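CAPÍTULO 4
La etapa larga: distancias, tiempos y lo que el mapa promete

Casi todos los manuales de cicloturismo empiezan por la bicicleta. Éste ha tardado tres capítulos en llegar a la carretera, y ahora que llega conviene desconfiar de ella. O, mejor dicho, de lo que otros han escrito sobre ella.

El viajero que prepara una travesía de varias semanas suele trabajar con tres fuentes: el mapa, el perfil de altitud y los relatos de quienes pasaron antes. Las tres mienten, cada una a su manera. El mapa dibuja con el mismo trazo una pista recién asfaltada y otra que lleva diez inviernos sin arreglar. El perfil suaviza los repechos cortos, que son los que rompen las piernas. Y el relato lo escribe alguien que ya ha llegado, ha dormido y ha cenado caliente, con lo cual el viento en contra ocupa media línea y la puesta de sol, dos párrafos.

Tomemos la ruta que servirá de caso a lo largo del capítulo: la travesía de Ernstead a Skadia, 707 kilómetros según la guía Oddsson, que es la que lleva casi todo el mundo en la bolsa del manillar. La guía la reparte en etapas «cómodas» y sitúa en 96 kilómetros la que cruza el páramo de Rullus. La cifra es correcta. Lo discutible es el adjetivo. Entre la última tienda de comestibles y el albergue del otro lado no hay agua potable señalizada en 54 kilómetros, y la guía lo menciona en una nota al pie, en letra menuda, junto al horario de un museo.

No acuso a nadie de mala fe. Una guía se vende mejor si el lector se imagina capaz de seguirla, y un adjetivo amable cuesta poco. Pero el estudiante de esta materia, que tal vez acabe planificando viajes para otras personas, debería acostumbrarse a leer con el lápiz en la mano y a tachar todo lo que no sea un dato: «asequible», «llevadero», «apto para todos los niveles». Lo que queda después de tachar es el material de trabajo. A veces queda muy poco.

4.1 La velocidad media y sus trampas

Se ha repetido tanto que un ciclista cargado avanza a quince kilómetros por hora que la frase ha adquirido aspecto de ley. Nunca he visto de dónde sale. Es posible que valga para una carretera llana, firme seco y alforjas medianas; en cuanto falla una de esas condiciones deja de servir, y en una travesía de montaña suelen fallar varias antes del mediodía.

Hay además una confusión más vieja, la de tomar el tiempo de pedaleo por el tiempo de etapa. El ciclocomputador se detiene cuando se detiene la rueda. El día, no. Comer, orinar, buscar una fuente que ya no está donde decía el mapa, esperar a que pase un rebaño - todo eso cuenta, y en mis cuadernos suma aproximadamente 2 horas por jornada, sin averías. Quien calcule su llegada a Rullus sin ese margen verá anochecer en el páramo.

Se objetará que las aplicaciones de planificación ya corrigen estos errores. Algunas los reducen. Ninguna de las que he usado pregunta cuánto pesa el equipaje ni de dónde sopla el viento en junio, y sin embargo todas ofrecen una hora de llegada con minutos incluidos. Esa precisión debería ponernos en guardia - un cálculo hecho con datos dudosos no mejora por llevar más cifras.

El resto del capítulo propone un método más lento y bastante menos vistoso: dividir la etapa en tramos según el firme y la pendiente, estimar cada uno por separado y anotar, al terminar el día, cuánto nos hemos equivocado. El método también tiene sus detractores, y es justo que el lector los oiga antes de aprenderlo.
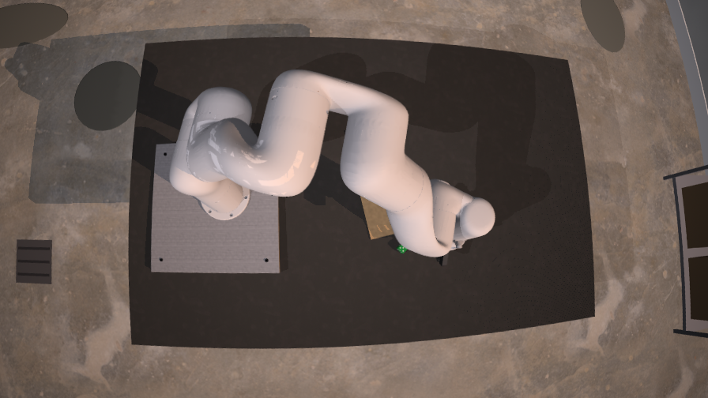
Oddur Egilsson sostiene que tanto tramo y tanta anotación sólo sirven para llegar cansado y con un cuaderno lleno, y que él hizo la travesía hasta Skadia saliendo cada mañana a las seis y parando cuando tenía hambre.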